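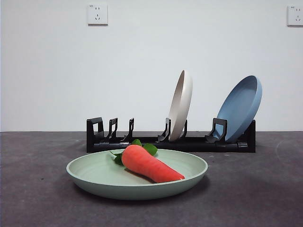
¿Por qué los platos se guardan de pie?

Hola, niñas y niños. Hoy vamos a hablar de una cosa que está en muchas cocinas y que casi siempre miramos sin pensar: el escurreplatos. También vamos a jugar con él, así que pueden buscar unos platos que no se rompen y una zanahoria de juguete.

Un escurreplatos es un soporte con separadores. Entre un separador y otro queda un espacio, y en cada espacio entra un plato. El plato no se cae porque el separador lo sostiene por delante y por detrás, como cuando tú pones un libro entre otros dos libros.

¿Y por qué de pie? Piensa en el agua. Cuando un plato lavado está acostado, el agua se queda en el medio como en un lago pequeño. Cuando está de pie, el agua baja hasta el borde y cae gota por gota. Además el aire pasa por los dos lados y el plato se seca más rápido.

Primero se vacía el plato

Antes de guardar un plato hay que quitar lo que tiene encima. En nuestro juego es la zanahoria. La tomas por las hojas o por el cuerpo, como prefieres, y la dejas sobre la mesa, al lado.
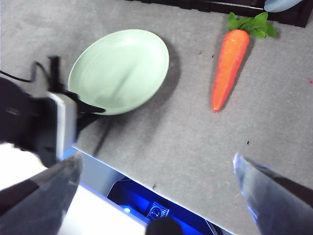
Ahora el plato se toma por el borde, con las dos manos si es grande para ti. Se levanta despacio, se gira hasta que queda de pie y se baja dentro de un espacio libre. Si choca con el separador, no lo empujes. Súbelo un poco y prueba otra vez.

Mi vecina Siham Yammine, que tiene un niño de cinco años, juega a esto con platos de colores. Ella dice un color y el niño guarda ese plato. Después cambian, y el niño manda. Pueden hacer una fila de tres: verde, crema y azul. ¿Cuántas filas diferentes salen con los mismos tres colores? Son seis. Pruébalo y dibuja cada una en un papel.

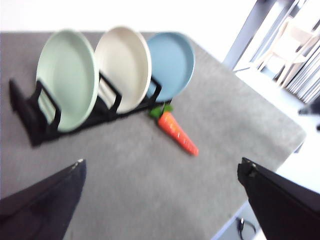 Palabras para recordar

Escurrir: dejar que el agua caiga de una cosa mojada.
Borde: la parte de afuera del plato, por donde lo tomamos.
Separador: la pieza que está entre dos platos.
Ranura: el espacio donde entra el plato.

Texto: Karim Srour

Usamos cookies para que la página funcione bien. Si sigues leyendo, aceptas su uso. Aceptar | Configurar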